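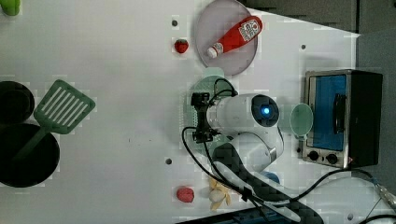
*Ketchup on the pink plate, toy strawberry next to it.*

September 22, 2022

So the town of Surbridge has decided it's running out of children, and its answer is a check. Have a baby after the first of August, stay put for 2 years, and the town mails you $1,062. I read the notice twice looking for the missing zero!

I get where they're coming from. The elementary school had 83 kids when the last school year ended, and there's talk of sending the upper grades over to Fisstead on the bus. A school is what keeps a small place going (ours closed when I was in fourth grade, and the hardware store went a few years later). But I have a hard time picturing the couple at the kitchen table who were on the fence about a baby until they heard about the thousand bucks. That's a crib, a car seat and a few weeks of diapers, if you shop carefully.

What I think you'd get is mostly people who were having a baby anyway, plus a few who were due in July and are now furious. Some would move over the line from Fisstead to collect, which looks great on Surbridge's chart and adds exactly zero babies to the county. And then Fisstead has to come up with its own check, and off we go.

The daycare part is what bugs me. The only licensed place in town has ten infant spots, and from what I hear the wait is roughly forever. If somebody offered me a choice between a one-time check and a guaranteed spot at a price I could pay, I'd take the spot before they finished the sentence. Same goes for rent. The new apartments Sterker put up off the highway are nearly all one-bedrooms, and where's the crib supposed to go?

One of my regular readers emailed to say I'm being a grouch and that cash is cash. Fair! I'd cash it too. I just wouldn't call it a population policy. I'd call it a nice present for new parents and budget for it that way.

Next time I'm finally getting to the Ghaffari book on family size and housing costs, which I've been promising since spring. I'm stuck on the chapter about Sweden.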